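보도자료

렘콤(Lemcombe), 통 속 물건 집기용 그리퍼 네 종 비교 결과 공개
"손가락 하나 바꿨을 뿐인데 일주일이 편해졌어요"

배포일: 2019년 12월 7일
배포처: 렘콤 로봇시험실
담당: 노먼드 딜런(Normand Dhillon), 시험실장

안녕하세요, 렘콤에서 로봇 손만 들여다보고 사는 노먼드 딜런입니다. 보도자료는 원래 홍보 담당이 점잖게 써야 하는데, 이번 건은 제가 직접 쓰겠다고 우겼어요. 몇 달 동안 그리퍼를 끼웠다 뺐다 한 사람이 저라서 할 말이 좀 많거든요. (길어지면 죄송합니다. 미리 말씀드려요!)

본론부터 말씀드리면, 저희가 통 안에 뒤섞인 작은 물건을 집어내는 작업을 두고 그리퍼 네 종을 비교한 결과를 오늘 공개합니다. 후보는 클론데일(Clondale)의 평행 그리퍼, 라마사미(Ramasamy)의 유연 손가락형, 다노(Danow)의 흡착형, 그리고 저희가 직접 만든 렘콤 두 손가락형이에요. 그리퍼마다 집기를 600번씩 시켰습니다. 로봇 팔과 제어기는 똑같이 두고 손만 바꿨고요. 말은 쉬운데, 손을 바꿀 때마다 배선과 설정을 다시 만져야 해서 제 허리가 제일 고생했습니다.

왜 하필 통이냐고 물으시는 분이 많아요. 평평한 탁자 위에서는 웬만한 그리퍼가 다 잘합니다. 시연 영상에서 보시는 게 대부분 그런 상황이고요. 그런데 벽이 있는 통에 물건을 쏟아 놓으면 얘기가 완전히 달라져요. 손가락이 벽에 걸리고, 물건끼리 기대어 있고, 집으려던 걸 밀어서 구석에 처박아 버리고... 창고나 공장에서 저희한테 전화가 오는 이유도 거의 다 이 구석 때문입니다.

그래서 물건도 일부러 까다롭게 골랐어요. 장난감 가게에서 한나절을 보내면서 모두 24가지를 샀는데, 말랑한 것, 매끈한 것, 돌기가 있는 것, 속이 비쳐서 카메라가 헷갈려 하는 것까지 골고루 담았습니다. 계산대 직원분이 조카가 몇 명이냐고 물으시길래 그냥 많다고 했어요. 물건은 한 번에 몇 개씩만 통에 넣고, 조합은 추첨으로 정했습니다. 제가 고르면 저도 모르게 저희 그리퍼한테 유리한 걸 넣을까 봐서요.

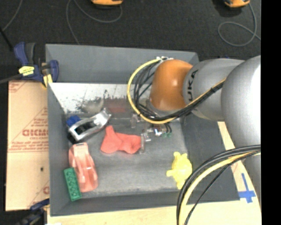

결과 얘기를 해 볼게요. 먼저 클론데일 평행 그리퍼. 단단하고 각진 물건에서는 넷 중에 제일 믿음직했습니다. 블록 종류는 눈 감고도 집겠다 싶을 정도였어요. 힘 조절 값을 한 번 맞춰 두면 며칠이 지나도 그대로라는 점도 정말 마음에 들었고요. 아쉬운 건 몸통이 두껍다는 거예요. 벽에 바짝 붙은 물건 앞에서는 손가락이 닿기도 전에 몸통이 먼저 벽에 걸려서 동작이 멈추곤 했습니다.

라마사미 유연 손가락형은 제 동료들이 제일 좋아한 후보입니다. 물건 모양을 따라 손가락이 휘니까 동물 모양처럼 울퉁불퉁한 것도 대충 다가가서 폭 감싸 쥐어요. 카메라가 위치를 조금 틀리게 잡아도 봐주는 느낌이랄까요? 대신 들고 옮기는 동안 물건이 슬쩍 돌아가 버립니다. 그냥 옆 상자에 떨어뜨리는 작업이면 상관없는데, 방향을 맞춰 내려놓아야 하는 분들께는 권하기 어려워요.

다노 흡착형은 극과 극이었습니다. 매끈한 면을 제대로 만나면 네 후보 중 가장 빨랐어요. 구석에 있는 물건도 위에서 쑥 내려가 붙이면 끝이니까 벽 걱정도 적고요. 그런데 말랑하고 주름진 물건을 만나면 공기가 새면서 쉭쉭 소리만 요란합니다. 그 소리를 하도 들어서 요즘은 집에서 주전자가 끓어도 깜짝 놀라요. 컵 크기를 바꿔 가며 다시 해 봤는데, 큰 컵은 작은 물건을 놓치고 작은 컵은 무거운 물건을 놓쳐서 결국 중간 크기로 끝까지 갔습니다.

마지막으로 저희 두 손가락형. 자랑부터 하자면 구석 작업에서는 저희가 1등이었습니다! 손가락을 길고 얇게 뽑은 보람이 있었어요. 벽과 물건 사이로 손가락 하나를 밀어 넣고 나머지 하나로 당겨 오는 동작이 되니까, 다른 후보들이 포기한 자리에서도 꺼내 왔습니다. 자랑 못 할 부분도 적을게요. 얇은 만큼 무거운 물건에서는 끝이 벌어졌고, 시험 도중에 손가락을 2번 교체했습니다. 교체한 기록도 공개 자료에 그대로 남겨 두었어요.

카메라 얘기도 조금만 하겠습니다. 처음에는 그리퍼만 비교하려고 했는데, 하다 보니 실패의 상당수가 손이 아니라 눈 탓이더라고요. 특히 속이 비치는 물건은 거리값이 엉뚱하게 나와서, 어느 그리퍼를 끼워도 허공을 집는 일이 잦았습니다. 그래서 기록을 정리할 때 손이 놓친 경우와 애초에 위치를 잘못 잡은 경우를 따로 표시했어요. 이 구분 없이 성공률만 늘어놓으면 그리퍼 회사들이 좀 억울하잖아요. 조명도 창가 블라인드를 내리고 나서야 결과가 고르게 나오기 시작했습니다. 그 전에 받은 기록은 전부 버리고 다시 했어요(네, 울 뻔했습니다).

케이블 정리도 꼭 말씀드리고 싶어요. 손을 자주 바꾸는 시험이라면 케이블은 넉넉하게 남기되 손목이 도는 방향을 먼저 확인하고 묶으세요. 저희는 처음에 너무 짧게 묶었다가 손목이 끝까지 돌기 전에 팽팽해져서 처음부터 다시 배선했습니다. 통도 탁자에 단단히 고정해 두시고요. 손가락이 벽을 한 번 밀 때마다 통이 조금씩 움직이면 그다음 기록은 믿을 수가 없어요.

그럼 뭘 사야 하냐고요? 각진 부품을 주로 다루시면 클론데일, 모양이 제각각이고 내려놓는 방향이 상관없으면 라마사미, 포장재처럼 매끈한 물건이 대부분이면 다노를 먼저 보시면 됩니다. 깊은 통의 구석까지 비워야 하는 분들은 저희한테 전화 주세요. 영업 맞습니다.

공개 자료에는 집기 기록 전체와 물건 목록, 그리퍼별 설정값, 실패 분류표가 들어 있습니다. 렘콤 로봇시험실에 메일로 요청하시면 무료로 보내 드려요. 같은 물건으로 따라 해 보고 싶은 분들을 위해 목록에 크기와 무게도 적어 두었습니다. 저희와 다른 결과가 나오면 꼭 알려 주세요. 특히 흡착형 쪽은 컵을 더 잘 고르는 방법이 분명히 있을 것 같은데 저는 못 찾았거든요.

내년 1월에는 시험실을 열고 네 그리퍼를 차례로 돌려 보는 공개 시연을 합니다. 집기 어려운 물건이 있으면 들고 오셔도 좋아요. 통에 들어가는 크기면 되고, 액체가 든 것과 깨지는 것은 사양합니다. 취재를 원하시는 기자분들은 미리 연락 주시면 설정 바꾸는 과정부터 보실 수 있게 시간을 잡아 드릴게요.

렘콤 소개
렘콤은 물류와 조립 현장에서 쓰는 로봇용 그리퍼를 설계하고 시험하는 회사입니다. 자체 제품과 함께 타사 그리퍼의 비교 시험도 맡고 있습니다.

문의
렘콤 로봇시험실, 노먼드 딜런
메일 제목에 "그리퍼 비교 자료"라고 적어 주시면 제가 직접 답장드립니다.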